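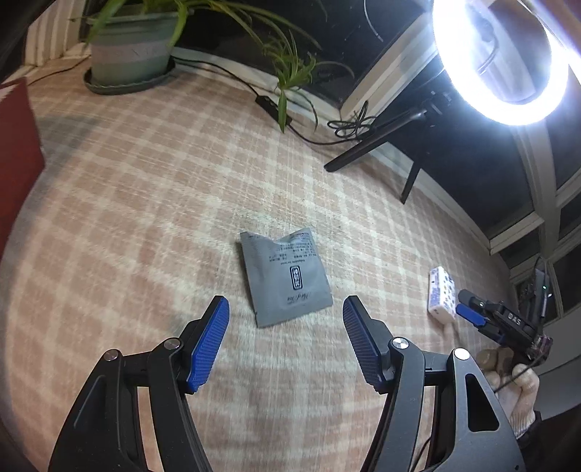

Figure 1. A small grey sachet on the plaid tablecloth, with a white printed box or packet at the right.

Skukis: Sorting the Small Packets in a Shared Kitchen
Student project report, 28 July 2024

Our project began with a drawer that would hardly close. Anyone who has lived in a shared house will know the kind – full of little sachets that came with a takeout meal or a bag of noodles and were kept because throwing them out felt wasteful. We called the project Skukis, after a silly word we had been using for the packets long before we had to write a report on them, and we spent two very pleasant weeks on it in the kitchen at Driludach House.

We emptied the drawer onto the table and counted 31 packets. The plaid cloth stayed on, partly out of laziness, but the soft pink-beige and cream turned out to be a kind background for small things, and a grey sachet like the one in Figure 1 was easy to find again after a cup of tea.

Reading the packets took much longer than we had planned. The printing is tiny, the material wrinkles, and a packet tends to land whichever way it likes, so that the writing is upside down for whoever is sitting nearest. On the one in Figure 1 there are Chinese characters, a short line of Latin lettering and a dark rounded logo, all in a very small space. We ended up turning each packet to face the reader and smoothing it flat with a thumb before writing anything down.

In the end 13 packets went into a shallow tray by the stove, where people would see them while cooking, and the rest were sorted into two jars. We would like to look in the tray again in September and see which packets have been used – our guess is that the soy sauce will go first and the mustard will still be there.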